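3. Materials and Methods

3.1 Study setting

The study was carried out in the Arau district, where household water is supplied by a mix of shared wells, a piped network that runs for part of the day, and private tanks filled by truck. The district was chosen for two reasons. It has a long record of household surveys against which new answers can be checked, and its three types of supply are found close together, often on the same street. Households that differ in how they get their water are therefore likely to be similar in income, size and type of work.

The piped network was built in stages. The older part serves the streets near the market and is fed by gravity from a tank on the hill. The newer part, known locally as the Mukent line, depends on a pump station and is open for a shorter period each morning. Households on the Mukent line told the field team that they plan the first hours of the day by the sound of the pipes. Such remarks were written down but were not used in the analysis.

Private tanks are common in both parts of the network and are almost always placed on the roof. Tank size is set by what the roof will bear and by the price of a delivery, and it is a fair guide to how many days a household can go without a new supply. In the older streets the tanks tend to be small, and neighbors share the cost of a truck.

3.2 Sampling

The sampling list was drawn from the district housing register. Buildings in use only as shops, schools or stores were removed. The remaining addresses were grouped by supply type and a random draw was made within each group, with larger draws in the smaller groups so that all three could be compared. Weights were applied later to restore the true shares.

In total, 1188 households completed the first interview. Of these, 393 were on the Mukent line. A further 31 households were visited but left out because the person who answered did not manage water in the home and no other adult could be reached on a return visit. Refusals were few and were spread evenly across the supply groups.

One adult was interviewed in each home. The team asked for the person who most often decides when to fill containers, when to order a truck, and how much water to keep for the next day. In many homes two people shared this work. In those cases both were invited to take part in the same interview, and a single set of answers was recorded.
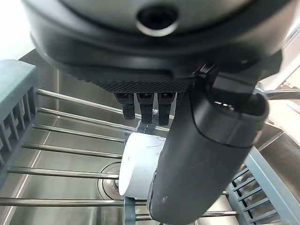

3.3 Interview schedule

The interview had four parts. The first covered the people living in the home, their ages, and the hours each of them was usually present. The second covered sources of water, the cost of each source, and the distance to any source outside the home. The third asked for a full account of water stored and used on the day before the visit, beginning with the first person to wake. The fourth dealt with worry, planning and disputes over water.

The account of the previous day took the longest to complete. Earlier work in this field has often asked households to state their daily use as a single figure. Pilot interviews showed that people found this hard and tended to give the size of their main container. Asking about the day in order, from waking to sleep, gave answers that were longer but easier to check. Where a person said that clothes had been washed, the interviewer asked which container was used and how many times it was filled. The interviewer did not suggest an amount at any point.

Questions on worry used plain statements, each read aloud twice. Respondents said whether the statement had been true for them often, sometimes or never during the past month. Two statements were dropped after the pilot. The first was understood by some people as being about the taste of water and by others as being about its safety. The second, on borrowing from neighbors, caused offense in the older streets, where sharing is expected and is not thought of as borrowing.

The schedule was translated by a pair of translators working apart, and the two versions were then compared line by line. Most differences were small. The word for a storage tank gave the most trouble, as the common local term covers both a roof tank and any large covered container kept indoors. The final version used the local term followed by a short question on where the container stands.

3.4 Meter readings

Interview answers were compared with meter readings in the homes that had a working meter and agreed to the reading. Readings were taken at the start and end of a two-week period in May. The Sachdeva method was used to convert the readings to daily use per person. This method adjusts for the number of people present on each day and for water given away, and it treats a guest who stays overnight as a full member of the home for that day.

Meters were found to be of uneven quality. On the Mukent line, air pushed through the pipes ahead of the water can turn the dial before any water arrives. To allow for this, a short test was made at each home by filling a container of known size once the flow had settled and comparing the amount with the change on the dial. Homes where the two differed by more than a set limit were kept in the interview sample but removed from the meter comparison.

Readings at the older homes were easier to take but harder to interpret. Several meters served more than one household, and the rules for dividing the bill did not always follow use. In these cases the reading was divided by the number of people on the shared line, and the result was marked so that it could be left out of later tests. 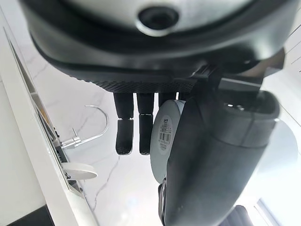 3.5 Data handling

Answers were entered twice by different members of the team and the two files were compared. Differences were settled by going back to the paper form. Where the form itself was unclear, the answer was treated as missing. No attempt was made to guess at an answer from the rest of the interview, with the single exception of supply type, which could be confirmed from the housing register.

Amounts of water were recorded in the units people used and were converted afterward. Local containers are sold in a small range of sizes, and a table of these sizes was prepared before fieldwork began. Containers that did not match the table were measured in the home when the household agreed. Homemade and repaired containers made up a modest share of the total but were more common among households that relied on shared wells, so leaving them out would have affected one group more than the others.

Very high and very low values were reviewed by hand. A high value was kept if the interview gave a reason for it, such as a family event, the washing of bedding, or building work on the house. A low value was kept if most members of the household had been away. Values with no stated reason were also kept in the main analysis, and the tests were run again without them - the results of both runs are given in Section 4.

3.6 Analysis

The main outcome was the amount of water stored at the end of the day, per person. This was chosen over daily use for the main analysis as it reflects what the household expects of the next day. Daily use, spending on water and the worry score were treated as further outcomes.

Differences between supply groups were tested with models that took account of household size, the presence of young children, type of roof and distance to the nearest well. Streets were treated as clusters. Model 1 included supply type alone, and Model 2 added the household measures. The choice of measures was fixed before the meter readings were available, and it follows the plan agreed with the Stusteo water program at the start of the project.

The written notes from the fourth part of the interview were read separately. Pádraig Cronin prepared a first list of themes from a portion of the notes, and a second reader applied the list to the same portion without seeing his marks. The two readers then met to compare their work. Themes on which they could not agree were joined to a wider theme or dropped. The theme of "waiting" was the most difficult to settle. Some respondents used the word for time spent in a line at the well, some for the hours before the pipes open, and some for the days between a truck order and its delivery. It was kept as one theme with three branches.

3.7 Consent and limits of the method

All respondents gave spoken consent after hearing a short statement on the purpose of the study and on how their answers would be stored. They were told that they could stop at any time and that taking part would have no effect on their supply or their bill. This last point was repeated before each meter reading, as several households took the team for staff of the water office.

The method has certain limits. The account of the previous day covers a single day and may miss habits that follow a longer pattern, such as a weekly wash. Fieldwork took place in the drier part of the year, and storage may be lower when rain can be collected from the roof. Households renting a single room within a larger home are not listed separately in the housing register and are likely to be underrepresented, most of all in the streets near the market.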